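Lullcombe Technical Centre, Robot Handling Unit
Handout 7: Working rules for soft and flat materials
Revised April 2021

Read this before your first bench session. It replaces the January sheet, which left out the rules on cables and on clearing the table. Bring a printed copy with you, as phones stay in the lockers.

## 1. What these rules cover

The bench rules apply to any task in which the arm handles paper, film, plastic sheet or cloth. Rigid parts are dealt with in Handout 4. The collaborative arms are small and fairly slow, and students tend to relax around them. A slow arm can still trap a hand against a table, and a thin sheet can hide the place where that might happen.

The written risk assessment for each bench is kept in the Urban folder by the door (named after the room, Urban 2). Sign it once per term. If you change the gripper, the fingertips or the material, the assessment has to be looked at again before the arm is powered.

## 2. Speed and force

- Teaching and jogging: 50 mm per second at the tool.
- Running a checked program with a person at the bench: 100 mm per second.
- Gripping force: start at the lowest setting and go up one step at a time.
- Hold-to-run button in your hand whenever a new position is being taught.

These are house limits. They are lower than the arm can manage, and you may not raise them without a tutor present. 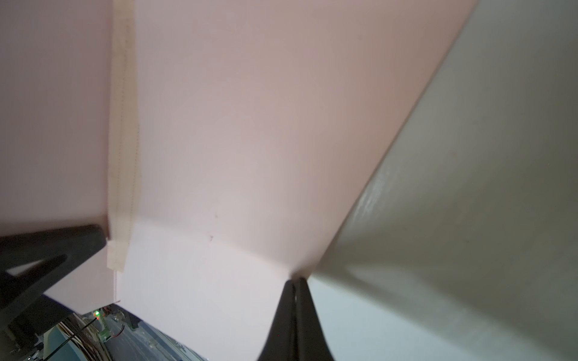
Sheet material causes most of the stoppages we log, and the usual fault is a poor view of the fingertips. A raised sheet can block the wrist camera almost completely. With pink plastic folded up over the fingers like this, only a small gap is left underneath, and cables and a green indicator light are what can be seen through it. Treat a view of this kind as no view at all. Stop the arm, look from the side, and lower the sheet or back off before going on. Do not reach under the sheet to free it while the arm is live.

## 3. Cables and connectors

Check the route of every cable through the full movement of the task, at jogging speed, before the first run. A sheet being dragged can catch a wire and pull it out of a terminal. Where a cable can't be moved, set a keep-out zone in the Titance controller and write its name on the bench card. Keep-out zones are lost when the controller is reset to defaults, so check them at the start of each session.

Loose cables may not cross the area where sheets are picked up or put down.

## 4. Before each run

1. Confirm that the emergency stop works. Press it, check that the arm will not move, then release it.
2. Check the fingertips for cracks and for bits of tape or glue.
3. Put the sheets out flat, with bare table between them. The fingers need room to come down on one sheet without touching its neighbour. A creased sheet, such as the pale yellow one below, should have its own entry in the log, as folds and lifted corners change the height at which the finger first makes contact.

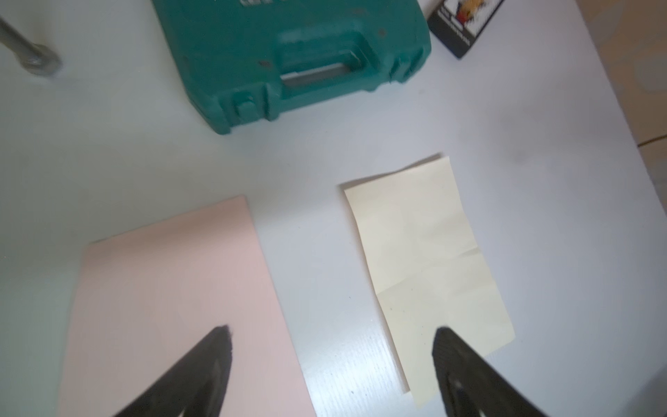
4. Go round the edge of the working area and note everything standing on the table, including tool cases, cartons and the feet of poles. Move what can be moved. Anything that stays must be in the program as an obstacle.
5. Run the program once with the gripper raised 115 mm above the table.
6. Lower to working height and run at teaching speed.

## 5. Stopping and restarting

Anyone in the room may stop any arm. Only the person named on the bench card may restart it, and only after saying aloud that they are about to do so. After an emergency stop, bring the arm back to its home position by jogging. Never resume in the middle of a grip.

If a sheet tears or is dropped, finish the stop first and pick up the pieces afterwards.

## 6. Log entries

Use the Rullinetti log book, one line per run: bench, material, force setting, speed, result. Write "blocked view" in the result column for any stop of the kind described in section 2. Near misses go in the red book as well, on the same day.

**For next week:** read the risk assessment for your own bench and write half a page on one hazard it does not mention. Hand it in at the start of the session.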